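Search this site Enter keywords Go

4. Planning the Equipment Budget

4.1 What the arms cost, and what everything else costs

Most papers on robot table setting give the price of the arms and then fall silent, as though the rest of the station had been found on the doorstep. We did the same in our first budget. It had 7 lines, and the arms took up most of them. By October the spreadsheet had grown to 51 lines, and the arms had become a modest group near the top that people scrolled past on their way to the tablecloths.

The task drove most of this growth. A place setting in our study is a serving tray with a bowl and a small square sauce dish on it, plus a soup spoon and chopsticks. The parts are drawn from bins and trays on the same table. It is a job any restaurant gives to a new hire on the first morning, with very little training and no purchase order. For a two-arm station it calls for decisions about bin height, rim thickness, tray depth, table covering, cable length and backdrop, and each of those decisions sends somebody back to a catalog. 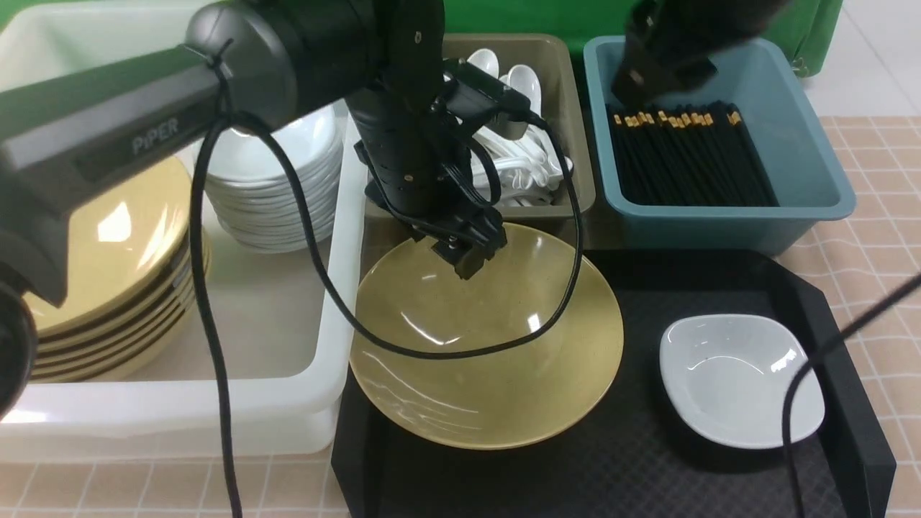

We priced the station three times. The first quote, from Roltent, covered arms, grippers and mounting hardware and left the table to us. The second, from Rultov, included a table, which was the wrong height, and a service plan that began on delivery and would have run for months while we waited for the electrical work. The third was our own list, put together from parts of the other two and a good deal of restaurant supply. We went with the third. It was the cheapest on paper and the most expensive in staff hours, a cost our accounting system has no column for.

4.2 Tableware as a consumable

Dishes were first entered as equipment, to be bought once and kept for the life of the project. This was hopeful. Glazed bowls are smooth, curved and heavy for their grip width, and they do not forgive a late stop. After the pilot we moved all tableware to consumables and set the replacement rate at 2 full sets per station per quarter. Finance asked why a robotics group was buying soup spoons by the 100. We replied that this was the pack size - it was, and the matter went no further.

Buying in bulk brought a second problem. Suppliers change their shapes without changing the item name, and a reorder of "the same" sauce dish may arrive with a steeper wall or a wider rim. A person will not notice. A grasp tuned on the old dish may well notice. We now buy the whole project's stock of each shape in one order and pay for the shelf it sits on. The shelf is line 51.

4.3 Containers and layout

Containers were the cheapest items on the list and took the longest to settle. We wanted each kind of item to have its own place, and we wanted the places to look like something a kitchen would use. Stacked pieces went into a deep bin, which keeps them together and also puts a wall between the gripper and the lowest dish. Spoons are kept in a jumbled heap, as they are in life, and chopsticks are kept aligned in a bundle. We had budgeted for molded holders that would present each spoon at a fixed angle. The quote for these was higher than the quote for one gripper, and we decided to let the spoons lie as they pleased.
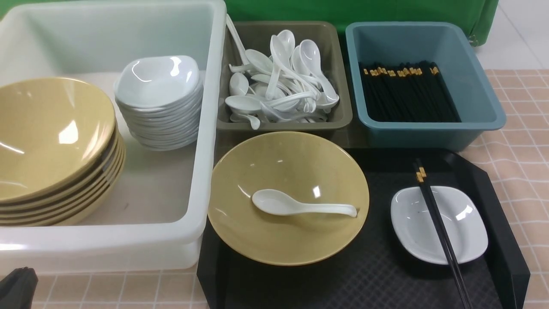
Figure 4. Station layout with a tray setting: yellow bowl and spoon at left, square dish and chopsticks at right, with the supply bins and trays behind and beside it.

4.4 Two sites, one list

The layout was to be repeated at our Penrose and Vevilico sites, so every line had to be something both could order. This ruled out the nicest tablecloth. It also ruled out any container sold only in a store one of us happened to like. What remained was plain, square and easy to replace, and we recommend it to groups making a similar plan. We also recommend ordering the spare cables with the arms. We ordered ours later, separately, and paid for shipping twice.

Contact | Copyright Notice | Back to top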